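Skosley workshop puts its house rules for two-armed robots down on paper

Reading time: 4 minutes

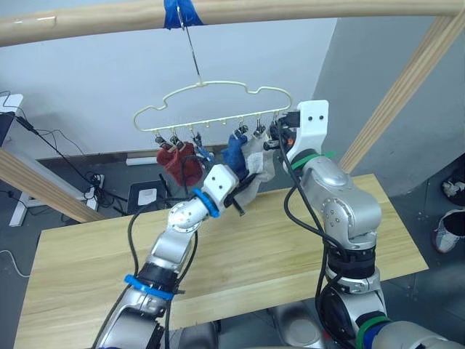
Anyone who has ever tried to hang out the washing while somebody else is taking it in from the other end will have some sympathy with the people at Mallemach, the small automation workshop in Skosley, who have spent much of the summer writing down how two robot arms ought to behave when they share one job. The result came out on 11/9/19 under the very plain title of "Working Notes on Shared Reach", and it is free to anybody who would like a copy, whether they build these machines or simply have to stand next to them all day.

The notes run to four short sections and, rather refreshingly, use hardly any words you would need to look up. They deal with soft things in particular: socks, cloths, small garments, anything that sags or bunches or slides sideways when it is picked up. Most of the safety guidance that workshops lean on was written with stiff parts in mind, says Jadwiga Urbańczyk, who led the writing, and it has a good deal to say about speed and force and very little about what to do when the thing you are holding is also pegged to something else.

"A metal bracket stays the shape you left it," she told us over a very welcome pot of tea. "A sock doesn't, bless it. You pull one corner and the other end goes for a wander, and if your second arm is up by the clips at the time then you had better have agreed beforehand which of the two is allowed to move."

That agreement is the heart of the first section. When both arms are touching the same hanger, or anything clipped to it, one is to be named as the holding arm and the other as the working arm, and the names are not to be swapped halfway through a job. Coloured bands on the arms are recommended, a different colour for each, so that a person calling out "stop green" or "stop blue" is understood at once by everyone in the room. Left and right are banned from spoken commands altogether, as they depend on which side of the table you happen to be standing.

The second section is about hanging loads, and asks that the rail and the hook be looked over before each session and not just at the start of the day. Tape is allowed as a fixing for light items, provided it is bright enough to be noticed when it begins to lift and is replaced whenever the hanger is changed. Cloth should be drawn gently until it is taut and no further, with the clip opened before any real pull is put on it.

Section three, which Ms Urbańczyk cheerfully admits is the one that caused the longest discussions, is about the floor. Cables are to be kept off any path a person might use to reach the stop button, and power strips kept away from the legs and posts of the work frame. Nazar Nazarenko, who looks after the electrics at Mallemach, would have liked it to be stricter still, and has written a page of his own on the matter which is tucked in at the back for those who want it.

The last section covers record keeping, and is mercifully brief. After every 100 attempts at a task the team is asked to sit down together and read through the ones that went wrong, with particular attention to dropped items and bent clips, and to change one thing at a time before starting again.

Two other outfits, Truten and Kurek, were sent an early draft in August and have both said they will try the notes on their own benches over the winter. Coralie Faulkner of Truten, whose team handles towels and bed linen, told us she was particularly taken with the rule about naming the arms and had adopted it before she had got to the end of the page. She would still like to see something added about larger sheets, where one arm can quite easily lose sight of the other behind the fabric, and Ms Urbańczyk has promised that it will be looked at for the next version.

Paper copies can be collected from the front desk at Mallemach during working hours, and comments are welcome by post or in person until the end of the year.

Comments (3)

Armindo Seixas
Very glad to see the bit about left and right. We had the same muddle for months with a packing line and in the end painted the arms ourselves. Does the colour rule say anything for people who can't tell green from blue very well? A letter on each band might help.

Oliwia Nowakowski
Lovely piece. I'd like one of these for my own utility room please, it can start with the odd socks.

Nazar Nazarenko
@Armindo good point, I'll pass it on to Jadwiga. And do read my page on cables!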